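Towel cell notebook, October
Wednesday, started 9:40

Qusai wants to move to the new grasp scorer before the end of the month. I said I would believe it when I had seen it pick the same towel twice and give me the same answer. Today was for the wrist views only. Overhead camera left out of the policy input on purpose.
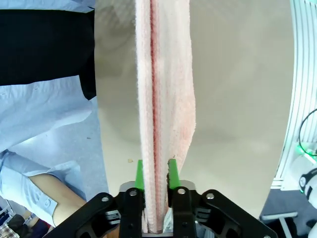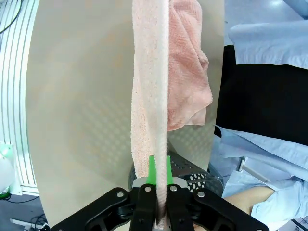 Wrist views, pink towel between the green fingers in both. The second has another pink cloth beside the held one.

What the scorer is supposed to do: take a wrist crop after the fingers close, say "held" or "not held", and say whether it thinks there is one layer or several. The second output is the one I don't trust. It was trained on 1,560 labeled crops, and Barbara and I labeled most of them, so I know how much guessing went in. A strip folded lengthwise looks the same to me from the wrist whether it is two layers or four. If I can't label it I don't see how the net is going to learn it. What it can learn is my habits, and my habit was to write "several" whenever I saw a bright edge line running down the cloth.

Look at the first view with that in mind. There is a narrow dark red line next to the thick fold on the left. Layer head says "several" at 0.94. I painted that line out in the crop with a flat pink and ran it again: 0.51. Same cloth, same grip. Qusai says a painted-out crop is off distribution and proves nothing. Fair, partly. But then 0.94 doesn't prove anything to me either.

Second view, different problem. The segmenter (Clistard build, the one Jörg pinned) merges the held towel with the salmon one to its right into a single mask. They touch along the side, and the color gap is small. The planner then takes the lowest point of the mask on the right as a free corner and proposes it as the regrasp target. That corner belongs to the other towel. If the second arm went there we would be pulling on two things and calling it an unfold.

Fixes people have suggested so far:

Raise the color threshold. Tried it. It splits the two towels in this view and also splits the held towel down its own pale fold. No good.

Use depth. The wrist depth on fuzzy pile at this range is garbage inside 20 cm, we have known that since spring.

Use motion. Lift a little, hold, compare: whatever moves with the fingers is ours. I like this one best because it doesn't ask the network for an opinion. Costs 400 ms per grasp. Przemysław complained about the cycle time. I would take a slow right answer over what we have now.

11:15 -- Wrote the lift-and-compare as a separate node so it can be switched off. It takes two crops 400 ms apart, runs flow between them, throws out anything that moves like the background, and keeps the connected blob that touches the pads. First bug was mine: I was compensating for arm motion with the commanded pose and not the measured one, so all the cloth looked like it lagged. Switched to measured. Better, still a wobble at the start of the lift that I don't understand. Might be timestamps.

11:50 -- It was timestamps. The camera driver stamps on arrival and the joint states are stamped at the source. Nour had a note on this in the Smadi repo already and I had not read it. Added her offset as a parameter, hard coded for now. Don't leave it like that.

Replay on old logs after lunch, 900 grasps. Not going to write a success rate here, since the labels for "held" come from the old scorer and I would be grading one guess with another. What I can say is that the two methods disagree much more often on pink than on the dark towels. That could mean the new node is catching real mistakes, or that flow is weak on plain pale cloth with no texture to track. I opened a handful of the disagreements by hand and saw both.

Other thing, small. The green of the pads leaks into the hue histogram when the crop is tight. The pad mask is a fixed polygon from calibration, and the polygon was drawn with the fingers open. With a thick bundle between them the pads sit somewhere else. Should be a function of finger width. Ten lines of code, and we have been living with it for months.

To do:
-- pad mask from finger width (me)
-- relabel the layer set with "can't tell" as an allowed answer, then see how much is left (Barbara, me)
-- planner must refuse a regrasp corner if the mask has not passed lift-and-compare (Jörg)
-- move the time offset out of the code and into the config (me, before Nour sees it)
-- ask Qusai for the held-out list. If any of those grasps came from the same runs as the training crops, the Zurkside numbers need to be redone

15:30 -- Qusai stopped by. He still thinks the layer head is fine and wants it on by default. Left it off in my branch. He can turn it on in his.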